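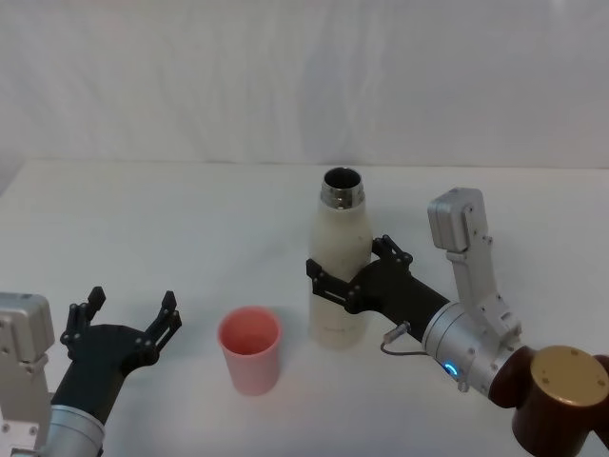 Re: Bindine two-arm kit – worth the money?

I went through the Bindine brochure again after the last post, and I'm still not sold. The quoted bit first, so people can follow:

> We've had the quote back from Tramton. It's $1,789 a month with a
> 365-day minimum, two arms and grippers included. They say it can be
> taught a new pouring job in 60 minutes by ordinary staff. Has anyone
> on the list had one at their site? Our Clustley lab would use it for
> rinsing and filling sample bottles.

We haven't had one, but we looked hard at it in April and passed.

The pouring demo is the part I'd be careful with. One arm has the bottle gripped around the middle, the cup is standing by itself, and the other gripper is wide open beside it. Fine, but that's one bottle and one cup on a bare white table. Your benches don't look like that and neither do ours. The bottle has no lid on it either, and I'd want to know who takes the lids off. If it's your staff, put their time in the sums.

I asked Tramton three things and got a colour flyer back:

– how full can the bottle be before the grip slips
– what happens when the cup is a few centimetres off its spot
– who pays for replacement fingers

The Mansour kit we ended up trialling had its own troubles (6 service calls, mostly cables), but they let us cancel by the month. I wouldn't sign for a full year on the strength of a demo table. Ask them to bring it to Clustley and run it with your own bottles, labels and all. If they won't, I'd treat that as your answer.

Happy to send our trial notes off-list.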